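Skip to content
Home Reviews Roleplay tools Art Forum Log in

We use cookies to remember your settings. Accept / Manage

Troleck character sheet builder – review

2024-08-26

Quick one, I've got two threads waiting on me and a sheet half rewritten. People in the chat kept asking what I use now so I don't have to type it out nine times.

Troleck. It's a character sheet builder for forum roleplay. You fill in boxes, it spits out formatted text you can paste into most boards. Free version and a paid version. I've been on the paid one since February and I've moved my whole cast over, horses, wolves, the one dragon I regret.

What you get. A blank sheet with sections down the left – appearance, temperament, history, relations, skills, notes. You can rename all of them. You can drag them about. Each section has its own word counter which sounds boring but is the thing I use most. My main board wants 500 words of history minimum and I used to paste back and forth into a counter site like an animal.

Appearance section is the best bit. Separate boxes for build, coat, markings, mane and tail, eyes, scars, voice. Leave one empty and it just vanishes from the finished sheet, no sad little heading with nothing under it. It then joins the rest up in order with proper paragraph breaks. Does NOT write it for you, thank god. Your words, it only stacks them.

Coat box has a genetics helper for horse people. Put in sire and dam, it gives you the possible colours. Worked fine for bay, chestnut, the creams. Got itself in a knot over silver dapple on a chestnut base and offered me a colour that foal can't be. So check it against a proper chart. Wolves get nothing like this, just a text box. Bit unfair.

Sample sheets. There are two that load when you sign up, Grakov and Baranauskienė. Grakov is a draught stallion, big, scarred, gruff, you have met him on every board since the dawn of time. Baranauskienė is an old mare who leads a herd and she's really well done, dry sense of humor and a history that leaves gaps on purpose. I'd read hers before you delete it. The temperament section shows how to write a flaw that other players can use in a thread, which is more than most guides manage.

Also a good test of the accented letters. They hold up on the site itself. On export to my older board the last letter of her name turned into a question mark, so if your characters have accents do a test post first.

Exporting. Three kinds – plain text, BBCode, and their own page link. Plain is perfect. BBCode is mostly fine, the indents go funny if you nest a list inside a quote but who is doing that. Page link is pretty, you pick a header picture and a colour set and away you go. I send that to people who want to plot with me.

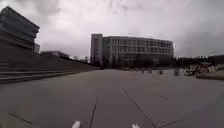 Relations tab next, and this is where I get grumpy. Idea is lovely. You link your character to another character, yours or somebody elses, and say what they are to each other. Brother, rival, ex, whatever. Then it draws a web. With four or five characters it looks great. My full cast, it looks like a dropped ball of wool and the names sit on top of each other. No way to hide branches. You can't print it either, it comes out cropped every time.

And if the other player deletes their sheet your link just goes. No warning. I lost an entire feud that way. The notes I'd written on it went too, which I think is pretty poor – those were MY notes. Wrote to support, got a polite reply, they said it's how it works for now. Keep your notes in the notes section.

History section takes up to 520 words on the free plan. Paid has no limit, or none I've hit. My longest came to 2,185 words and it saved fine, loaded fine, exported in one go. A touch slow when typing near the end of it. Autosave kicks in when you stop typing. It did save me once when the power went.

Phone. Works, wouldn't write a whole sheet on it. The drag handles are tiny and I kept picking up the wrong section. Editing a line or two on the bus, fine.

Versus Sorer, because somebody will ask. I used Sorer for ages before this. Sorer is prettier out of the box and has way more themes, and the gallery side is miles better if you commission a lot of art. But the sheet itself is one giant text box with a few headings you can't rename. I had a wolf with a section called Vehicle for a year. If you mostly want somewhere to show art off, stay on Sorer. If you mostly write, Troleck.

Moving over was all copy and paste, there's no import. Took me an evening and most of a packet of biscuits. Do your active characters first and leave the retired ones till you're bored.

Privacy. Each sheet can be public, link only, or hidden. You can also hide single sections, so I keep the history visible but the secrets bit locked till it comes up in a thread. One gripe, the hidden section still shows its title on the page link. So don't title it "she is the real heir". Ask me how I know.

Things I want
– hide branches on the relations web
– keep my notes if the other sheet goes
– a coat helper that knows what silver does
– import from anywhere, anything, please
– a proper age tracker, for boards where a season is a month. Right now I change ages by hand and forget, so I've got a yearling who has been a yearling for ages

Is the paid plan worth it? Depends how wordy you are. Free gives you 2 sheets and the short history, no section hiding. For one board and one character that is plenty. I've got too many characters and I can't shut up, so yes for me. I'd say try the free one with your main, do a test export to your actual board, and see wether the formatting survives. If it doesn't the rest won't matter to you.

Would I go back to a blank document? No. I do still write the first draft of temperament on paper though, always have. Boxes make me list traits – stubborn, loyal, proud – and then the poor thing has no personality, just adjectives. Write a paragraph of them losing an argument first, then go fill in the form.

Four out of five. Would be four and a half if I had my feud back.

Will update when they fix the web. Right, off to answer threads, sorry to everyone I owe.

Contact | Site rules | © Reviews desk, all rights reserved | Back to top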